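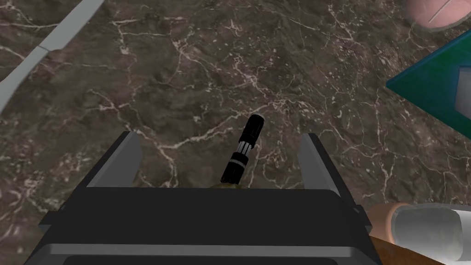 Subject: Re: Hall kitchen tea, and the urn question
List: Prirkimness Hall Users

On the matter of tea, I have read all the replies, including the one that was mostly about the car park.

The earlier message, for anyone who joined the list after it or has been deleting us unread:

> Dear all,
>
> Following the spring lunch there have been comments about the
> tea. Some found it weak, some found it stewed, and one person
> found it both. I suggest we stop buying the catering bags and go
> back to loose leaf in the big brown pots, as we did before the
> kitchen was redone. It can't cost much more and it would be a
> good deal nicer. I would also like to know who has the second
> strainer.
>
> Could people reply to the list and not to me, as I am away with
> poor signal until the end of April.

I was one of those pouring at the lunch, so I have an interest to declare. I poured the weak tea. The stewed tea was also mine, about forty minutes later, and it was the same tea.

I don't think the bags are to blame. They are perfectly ordinary bags. We bought a box of 3000 from Lenz when they were clearing out their back shop, and we have been drinking our way down it ever since without much sign of reaching the bottom. I'd be sorry to see them thrown out in favour of something in a tin with a ship on it.

The trouble is the urn. It claims to boil, and a light comes on to say that it has. Then it clicks off and sulks, and by the time the first pot has been filled and carried the length of the hall the water in it would be kind to a goldfish. Whoever is pouring sees pale tea, puts in four more bags, and leaves the pot on the hotplate to think about what it's done. That gives you your weak and your stewed out of one pot, and I would say it accounts for most of the comments.

Loose leaf won't mend that. It will also need strainers, and as the earlier message hints, we are not a body of people who can be trusted with strainers. We had two. I can speak for one of them, which is in the drawer with the birthday candles. The other was last seen going out of the door at Dondine, the year we did the joint supper with their lot, and I suspect it lives there now and is happy.

I did look into prices, in case anyone thinks I am arguing from laziness alone. A new urn of a decent size is 649 pounds, before you ask them to deliver it up our road. I have sat with that figure for a week and it has not got smaller. There are cheaper ones, but they hold enough for 25 cups, and the last time we had so few people at anything it was the talk on drainage.

What I would like to try first costs nothing. Descale the urn. I took the lid off after the lunch and the element looks like something brought up from a wreck. I don't believe it has been done since the kitchen was refitted, and our water would fur up a drainpipe. I read the page on limescale on Wikinance, which I had thought was for pensions but turns out to cover household savings too, and they are very keen on citric acid. You fill the urn, add the acid, bring it up, leave it overnight, and then rinse it until you are bored. After that you rinse it again, or the next tea will be remembered for years.

I can do this if somebody with a key will let me in one evening, any time after seven. Please will the badminton people not make themselves a drink from it that night. I'll put a notice on it, but I have seen what happens to notices.

A few smaller points, as I'm here:

The pots should be warmed. I know this makes me sound like my grandmother. She made very good tea.

The hotplate should be off, or at any rate low. It was bought for soup.

Milk goes on the table in jugs and people can put in their own. I have strong views on which goes in first and have been asked before not to air them on the list.

On coffee, nobody complained about the coffee at the lunch, which I put down to low expectations.

If the descaling doesn't help, I'm willing to talk about loose leaf, and I will even drive over to Dondine and ask about the strainer, provided somebody else does the talking. The harvest supper would be the time to decide. There were nearly 300 cups drunk at the last one by my washing up, and I would like them to be hot.

As to the car park, I have no opinion, except that whoever has been leaving a trailer across the kitchen door should come and carry an urn round the long way once, full.

Replies to the list, please. I have perfectly good signal, I just don't want them.

--
Prirkimness Hall Users mailing list
To leave the list, send a message with the word "leave" in the subject line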